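Killilel Surfaces Gallery: Worktops and Bench Coverings 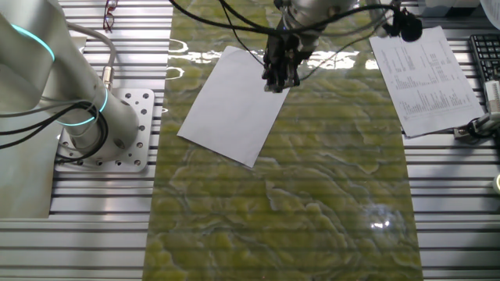
Vol. 8, No. 2

July 2019

The gallery collects notes on bench coverings and the surfaces under them. Entries are short. Each covers one point of layout, material or upkeep, with the settings we use in our own shop. Text is by Yen-ting Yuen, with corrections to the cleaning section by Yee-man Chiang.

Green-and-white strip on ribbed aluminum
A glossy marbled strip runs down the center of the bench, with ribbed aluminum left open on both sides. The pattern is pale yellow-green patches with thin white veins. A sheet of plain white paper lies on it at an angle.

The entries below have no pictures in this number.

Base profile
Ribbed extrusion makes a good base for a covering that will be changed often. The slats stay flat over a long run and the grooves take dirt away from the top faces. Brush the grooves along their length before laying anything over them. Chips left on a slat will show through a thin covering as a small raised point, and a gloss finish makes the point easy to find.

Covering width
Leave bare profile on each long side of the covering. It gives a place to clamp, and it lets you check that the edge is parallel to the slats. Measure at both ends and once in the middle. If the middle reading differs from the ends, lift the covering and lay it again from one end. Pulling it sideways stretches the edge and it will creep back overnight.

Length
Our standard cut is 900 mm. Longer pieces are possible but need two people to lay without a crease. For storage, roll with the pattern side out and tie loosely. A piece rolled with the pattern inside will lift at the corners for days after it is laid.

Gloss and overhead light
A polished surface returns overhead light as a bright patch. The patch moves when the viewer moves, so marking its position with tape does no good. Moving the lamp toward one end of the bench shifts the patch out of the main work area. A diffuser over the lamp makes the patch larger and weaker. We fitted one and kept it. For fine reading work, choose a matte covering.

Veined patterns
Veins hide scratches well and hide small parts badly. Clear washers and light-colored screws are hard to pick out against a pale vein. Keep a dark tray on the bench for them. Patterns with large patches also make it hard to judge whether an object is square to the edge, so use the slats as the reference line.

Plain paper as a work sheet
White paper gives a plain field on a busy pattern. Ordinary printer stock slides on gloss. Two small tabs of low-tack tape on opposite corners will hold it. Press the tape down from the center of the tab outward and peel it at a low angle. Curled sheets should be placed curl side down and left under a flat weight before use.

Paper set at an angle
Work sheets do not need to be square to the bench. If the angle matters, mark two corners on tape and write the date on the tape. Replace the marks when the covering is changed.

Cables near the surface
Loops should hang clear of the covering at their lowest point. A cable that drags on gloss leaves a dull track that cannot be wiped off. Tie the slack near the fixed end and leave the moving end free. Check the ties each time the bench is cleared.

Cleaning
Dust first with a dry soft cloth, then wipe with water and a drop of mild soap. Dry at once. Do not use scouring powder on any gloss finish. Correction to the last number: the Isus cleaner is to be diluted before use on printed coverings. The earlier text gave it at full strength. (Y.C.)

Edge lift
Lift starts at the corners. Clean the underside and the slat faces, then refit with narrow tape along the short edge only. Tape along the long edge traps air and raises a ridge down the strip.

Samples
Furnska sample cards are kept in the second drawer, sorted by finish. The Hauksdóttir set is out on loan and will be listed again in November. Return cards flat, with the label side up.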